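I have a theory that you can judge a town by what it will sell you after the library shuts. Idville, by that measure, is doing badly. The library now closes at five, and what remains open is crisps. 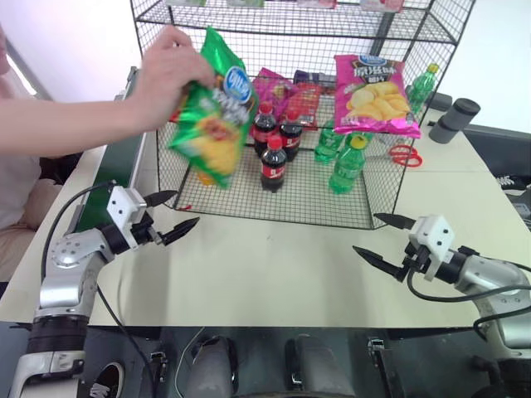

Supper, in a green bag.

I've nothing against crisps. But the council spent 240 pounds on a poster telling us to eat better, and put it up in a street where the last greengrocer went years ago. It is a very nice poster. There's a pear on it.
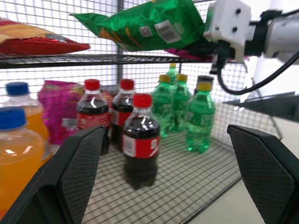
Idville, November 4, 2021

The usual reply is that we should plan ahead and catch the bus to Storkside, which takes 90 minutes there and back if the driver is in the mood. I have done it for a cabbage. The cabbage was fine – I was not.

What I'd like is a market stall, one evening a week, run by someone who owns a turnip. The council says it would need a study.

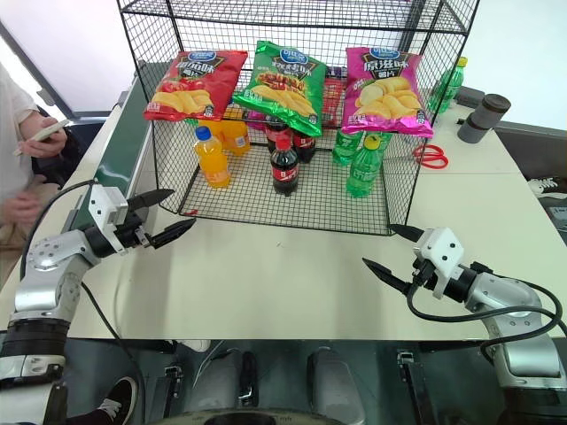

Salamatu Edet writes that we had a stall until the pitch fee went up to 400 pounds, and that she still has the awning in her garage if anyone wants it. She adds that the pear on the poster is a quince.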